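Pliltari Wall Tile Adhesive, Grey, Bag
Product code 3351 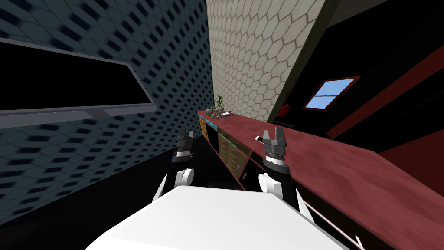

Room rendering, tall wall on the left in a dark blue-grey hexagonal tile pattern.

Pliltari is a cement-based adhesive for fixing ceramic and porcelain tiles to interior walls. It is supplied as a dry powder and mixed with clean water on site. The grade is slow setting and non-slip, and is intended for small and mid-sized formats where joints have to stay in line across a large area, including hexagons, brick bond and mosaic on mesh.

Stideck grey is the standard colour. Use the white grade with glass, pale marble or any tile that shows the bed through its face.

Suitable backgrounds
Cement render, fully cured
Dense concrete
Gypsum plaster, dry and primed
Plasterboard, unskimmed
Cement-faced tile backer board
Existing glazed tiles, sound and degreased, with Buenaventura bonding primer

Not suitable for timber boards, metal, painted surfaces of unknown type, swimming pools or any floor. For floors see the flexible grade.

Preparation
The wall must be flat, dry and free from dust, grease and loose material. Fill hollows the day before tiling. Gypsum plaster is primed with one coat of Buenaventura acrylic primer, brushed out evenly and left until clear. Do not use PVA.

The weight limit of the background applies to the tile, adhesive and grout together. Skimmed plaster carries less than bare plasterboard, and a full-height wall in porcelain will often exceed it. Check before ordering.

Mixing
Add powder to water, never the reverse. Mix with a slow-speed paddle to a smooth paste with no lumps. Leave to stand for 3 minutes, then stir again by hand. Do not add more water once the mix has begun to stiffen -- discard it and make a fresh batch.

Application
Spread with a notched trowel, combing in one direction only. Work in areas that can be tiled before a skin forms. Press each tile home with a slight twist and lift one from time to time to check the contact on the back. In showers the bed must be solid, with no voids.

Hexagonal tiles should be set out dry from a plumb centre line. Errors in the first course run diagonally through the whole wall and cannot be lost in the joints. Use spacers made for three-way junctions. Cut half tiles for the top and side edges after the field has set.

Grouting
Wait until the tiles are firm. Cold or damp rooms and dense porcelain will lengthen the wait. Rake out surplus adhesive from the joints first. Leave internal corners and the junction with the floor free of grout and fill with a flexible sealant.

Technical data
Form: grey powder
Bag weight: 17 kg
Bags per pallet (mixed loads): on request
Use: interior walls, dry and wet areas
Storage: dry, off the ground, bag closed

Availability
Stocked at Ollthorpe. 188 bags in stock at last update, Tuesday, February 19, 2019. Larger orders are sent direct from the mill, which closes for maintenance during August. Orders for that month should be placed early.

Safety
Contains cement. Irritating to skin and may cause serious eye damage. Wear gloves and eye protection, and avoid breathing the dust. Safety data sheet supplied with first order.

Contacts
Technical: Sarita Dwivedi
Trade accounts: Vaughan Bolger
Samples and colour cards: Faizal Rahman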